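4. Limpieza y descalcificación

Esta sección explica el mantenimiento de la cafetera Ruvis con depósito Promell. Lea todos los pasos antes de comenzar.

4.1 Limpieza después del uso

1. Apague el aparato y desconecte el cable de la toma.
2. Retire la bandeja y vacíe el agua en el fregadero.
3. Lave la bandeja a mano, con jabón suave. 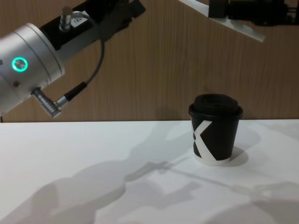 ¿Cada cuánto tiempo se debe descalcificar el aparato?
Cada 70 tazas si el agua de su zona es dura. Con agua blanda puede esperar más, hasta que se encienda el piloto amarillo.

4.2 Descalcificación

1. Llene el depósito con agua fría y añada un sobre de polvo Dridstead.
2. Ponga debajo de la salida un recipiente grande.
3. Pulse la tecla de vapor durante nueve segundos. El programa dura hasta 13 minutos.
4. Enjuague el depósito y repita una vez con agua limpia.

PRECAUCIÓN: No abra la tapa durante el programa. El líquido sale muy caliente.
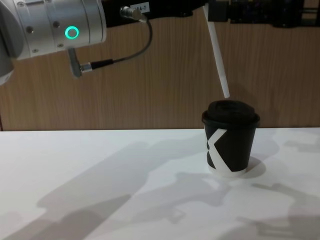 Fig. 2. Brazo plateado con anillo luminoso verde y cable negro.

NOTA: No utilice vinagre, porque daña las juntas. Para repuestos, escriba al taller Vasconcelos, a la atención de Osvaldo Coutinho, e indique el número de serie.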